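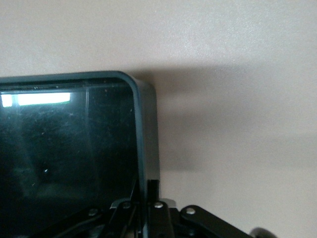 Jurlow and the tablet, from down at the wrist.

So the thing you have to understand about Jurlow is that he was supposed to be a cookbook holder. That was the whole plan! Wanda Bellamy wanted something for her kitchen that could hold up a recipe and tip it toward her when her hands were covered in flour, and I said sure, give me until April, how hard can an arm be?

I built him on the long bench at the Graltstead shed, which I share with Thiện Vũ and his half-finished kayak. Black links, silver rivets, a gray bracket I cut twice (the first one I measured with my thumb, don't ask). The motors came from a box marked PULO 26 that I got for 35 dollars at an estate sale, and the man threw in the tablet for free. It had a rubbery blue-gray bumper on it and a dusty black screen with scratches all over, and I figured it was dead but it was the right size for practice.

Jurlow took to it right away. I'd send him the close command and he'd bring his fingers in against that bumper so gently, like somebody holding a bird. Then I'd send the open command and he wouldn't.

"It's your code," Thiện said from under the kayak.

"It's not my code."

"How many lines?"

"775."

"Then it's your code."

I went through every one of them anyway. I swapped the tablet for a paperback and he dropped it on request. I tried a cutting board, a clipboard, Thiện's lunch box, and he let go of all of them like a gentleman. Then I gave him back the tablet and he held on until I pulled the plug, and even then I had to sort of talk him out of it, one finger at a time.

Wanda came by that evening with soup. She's never been scared of a machine in her life, and she pulled up a stool and bent down and looked at her own face in the black glass for a good long while.

"Has anybody charged this?" she said.

Well, no. I'd assumed! I dug around in the Pulo box and there was a cord under the motors, wound up tight with a bread tie, and we plugged it in and ate our soup and argued about whether an arm can like something. Thiện said absolutely not. Wanda said her toaster had opinions, so why not.

We were on second bowls when the screen came on. There was a single recipe on it, typed out all in capitals, for something called Hoàng's Sunday Noodles. It served 2. At the bottom it said TILT DOWN PLEASE, I AM SHORT.

And Jurlow, who I swear was sitting idle with no command in his queue, tipped the tablet toward Wanda.

Thiện put down his spoon. "It's your code," he said, but much quieter this time.

Wanda was already looking for a pencil.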